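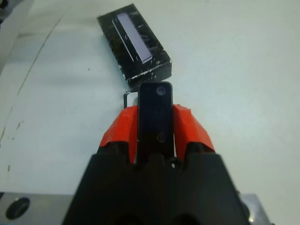

Gloss plastic shows every mark, and most of the marks are made while cleaning it. Dust is gritty, and a dry cloth pushes the grit across the surface. Black is the worst colour for this. A glossy black block with white streaks and flecks over the top and chips along the edges looks finished, but streaks and chips are two different problems and only one of them can be helped. Run a fingernail across the mark. If the nail slides over it, the mark may be something left on the surface and will probably wipe away, or it is shallow enough to polish. If the nail catches, leave it alone.

Washing first

Unplug anything with a plug and take out any batteries. Blow or brush the dust off before a cloth goes anywhere near it. I keep a soft paintbrush for this, the sort sold for gloss work, and it never gets used for paint.

Put 200 ml of lukewarm water in a bowl with two drops of washing-up liquid. More than two drops leaves a film and you will be wiping it off all afternoon. Dip the cloth, wring it until it stops dripping, and wipe in straight lines. Go over it again with plain water and dry with a second cloth. Never spray onto the object itself. The liquid runs into the seams and stays there.

Cloths matter more than what you put on them. Old cotton T-shirts are fine once the seams and any printed parts have been cut off. Kitchen roll is too coarse for gloss. Microfibre is good until it has been through the wash with fabric softener.

White marks that are not scratches

A lot of white marks on dark plastic are paint or plaster picked up from a wall or a shelf. Rub gently with a damp cloth and a little bicarbonate of soda mixed to a thin paste, but only on a matt part. On gloss, use a white pencil eraser and light strokes. Try the underside first.

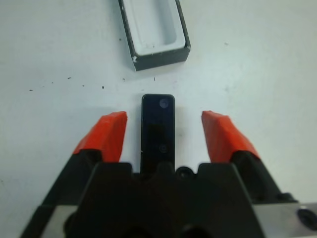

Keep all of this well away from clear windows, screens and anything with a coating. Coatings come off in patches and cannot be put back. For those parts use a dry lens cloth and nothing else. The same goes for alcohol wipes, which are fine on plain hard plastic for a few seconds but will cloud some clear plastics for good.

Shallow scratches

Plastic polish does work on light scratches. I use Drevik, from the hardware shop on Zusside, but any cream sold for hard plastic should do. Put a blob the size of a pea on the cloth, work it in small circles for a minute, and buff it off before it dries. Two goes is usually enough. Toothpaste is often suggested and I would not bother -- some sorts are quite harsh and they get into corners.

For something deeper you can wet-sand with 1000 grit paper and then polish. Be warned that the patch will look dull and grey after the sanding and may never quite match the rest. Bartosz Sadowski did the lid of his bread bin this way and was pleased with it, though he did the whole lid and it took two evenings.

Labels

Warm the label with a hairdryer on low, lift one corner with a fingernail, and pull it back flat against itself, slowly. If the top layer peels and leaves the paper behind, lay a damp cloth over it for ten minutes and roll it off with your thumb. Leftover glue comes away with a dab of cooking oil. Wash the oil off afterwards.

Anything with a model or serial number stays on. If it is fading, write the number down in March when you do the rest of the spring jobs, or whenever you next have it in your hand.

Where to work

A pale table is best because you can see the dirt you are shifting and any small screw that drops. Wipe it before you start and again when you turn the thing over. Grit on the table scratches the underside just as well as grit on a cloth. 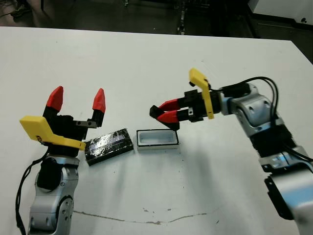 Two small objects near the middle of a white table.

Marks on the table itself

White laminate and painted tops pick up dark rubs from anything dragged over them. Use a damp melamine sponge with hardly any pressure, then rinse with plain water. It is a fine abrasive, so do not use it on a high-gloss top. For tea rings, mix a teaspoon of bicarbonate into 500 ml of warm water, leave a soaked cloth on the ring for five minutes, and wipe.

Jeptoo Bakilana wrote in to ask about felt pads. Yes, they are worth having on anything that sits on a shelf and gets moved. Change them when they go flat, and clean off the old glue before you stick the new ones on or they will slide within a week.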